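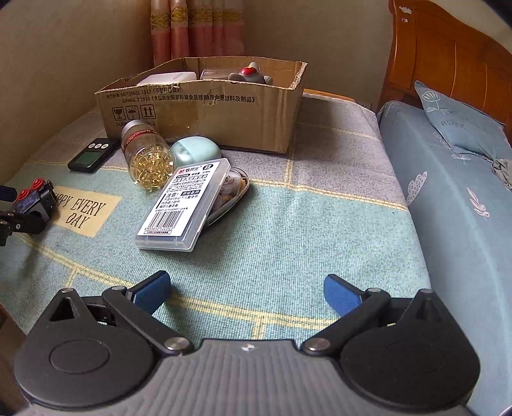

January 1, 2026

Quick one, the kettle is on and I still haven't found the other slipper.

So the plan for today was to do the bed stuff. All of it. Blankets, spare covers, the under-bed drawer that doesn't shut. I got as far as the blanket and one cardboard box. Sorting on the bed is my mother's method and I swore I'd never do it, becuase then you can't go to bed until you're finished. Which is the point, I guess. It was ten to midnight last time.

First, the blanket. Teal-blue, thin yellow grid, wide grayish band across it, and the little cream label that says HAPPY EVERY DAY. I love that label way more than I should. Bit bossy at seven in the morning but fine. I got it in May from Kilent, the shop by the bus station, paid 16 dollars, which was the sale price. I went back for a second one and they only had the brown. No thanks.

It's staying on the bed. Decided. The old quilt goes to the closet shelf, top left, next to the fan.

Then the box. Torn flaps, been opened and closed way too many times. It's the catch-all box, everything I picked up off the floor, the dresser and the windowsill before we had people over. A clear plastic container went in there (no lid, lid is somewhere, please let it be somewhere). The gray toy with the red on top. I keep moving that toy from room to room. Shelf, bathroom, box. It gets its own spot this year, next to the Polák lamp probably, if the cord reaches.

Rules for the box this time:

Anything I'd forgotten I owned goes in the give-away bag.
Containers without lids get 2 days for the lid to show up.
No putting the box back in the hall "for now".

I broke the last one already. It was in the hall at lunch, I tripped on it, it's back in the bedroom.

Still to do: the drawer. It's one of those Wolteck ones with the plastic runners and the left runner popped out again. I pushed it back in with a butter knife, held for a week. Might just take the drawer out and use the gap for shoes. Anybody tried that? Does it get dusty, I feel like it gets dusty.

Also pillowcases. I have 17. Two people live here. I sat on the floor and went through the whole pile and half of them don't match anything, there's one with sailboats, I have never bought a sailboat thing in my life. Keeping six. OK eight. The thin ones get cut up for rags.

Somebody asked in the comments how I wash the blanket: cold, short cycle, hung over the door. It sheds a little the first couple times. No dryer, I did that to the last one and it came out like a doormat.

Ok kettle. More tommorow if I get the drawer out in one piece.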